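Teaching two arms to untangle, one tug at a time

March 29, 2024

Ilse Reinholz keeps a shoebox of knots on the shelf above her desk. They are her own failures, mostly, headphone cords and drawstrings and a length of garden twine that she gave up on years ago, and she offers the box to visitors the way other people offer cookies. "Pick one and try it," she says. "Then tell me how you did it. You'll get it loose in a minute or two, and you won't be able to explain a thing."

That gap between doing and explaining is what she has worked on for most of her time at Ekeris, where she leads a small group studying how robots handle cables. The project is called Relo, a name she says came from somebody's half-finished moving label and stuck before anyone could think of a better one. Its goal sounds modest enough. Given a heap of mixed wires and cords, two robot arms should pull the heap apart and put each kind in its own basket.

I had assumed the hard part would be seeing the knots, and I said so over the first of several cups of tea. Reinholz was kind about it. "Everybody starts there, and we did too," she said. "We spent a long time trying to have the software trace each wire from one end to the other, like a child following a maze with a pencil. It's lovely on a clean loop. Then you drop a real pile on the table, and the wire dives under itself and comes up somewhere else, and the pencil has gone down the wrong road."

So the group gave up tracing. The method they use now learns from people, who steer the arms by hand controls while the system records what the cameras see and how the joints move. From those recordings it picks up short pulls and lifts, and after each one it looks again and decides afresh. There is no master plan of the knot anywhere in the program. Reinholz likes to compare it to combing a child's hair, where you tease a bit, stop, look, and tease somewhere else.

The recordings took patience. By October the group had 2886 of them, and then came the part she talks about with the most pleasure, which was throwing a good many away. Her colleagues sorted out the sessions in which the person steering had simply yanked. The 2000 that stayed were the gentle ones, and the version trained on those did better than the version trained on everything. "I would have bet my lunch against it," she said. "More data, you think, more of everything! But the arms were learning our bad temper along with our skill."

To test it, they ran 264 fresh piles, with a limit of 30 moves for each. Thick cords came free most reliably, she told me, and she went on to speak of thin wire with something between respect and a grudge. It slips between the fingers, it weighs next to nothing, and it will thread itself through any coil you leave it beside.

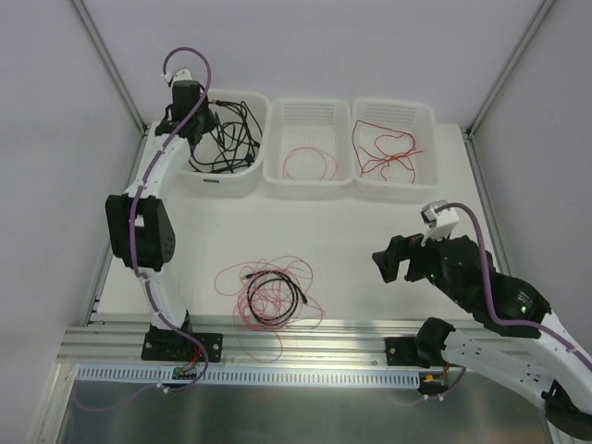

The Relo work table, with thin pinkish-red wire running through and around a coiled black cable. Three baskets stand along the far edge.

Mixed piles of that sort are where the group spends its days now. When the left arm holds a coil still, the right one has to find a strand it can lift without dragging the whole lot along, and Reinholz thinks the arms still let go too soon. She would like them to feel a snag through the fingers before they see it. A former student of hers at Mustico has been working on that question, and the two groups trade notes – long, rambling letters, from the one she showed me.

She is going to Chiba later this year to present the results, and is a little nervous about the questions. People will ask when it can do a drawer full of old chargers at home. "I'll tell them I don't know, and that I'd like one as well," she said, and went to put the kettle on again. I had been working at the garden twine all this while, and it was tighter than when I started.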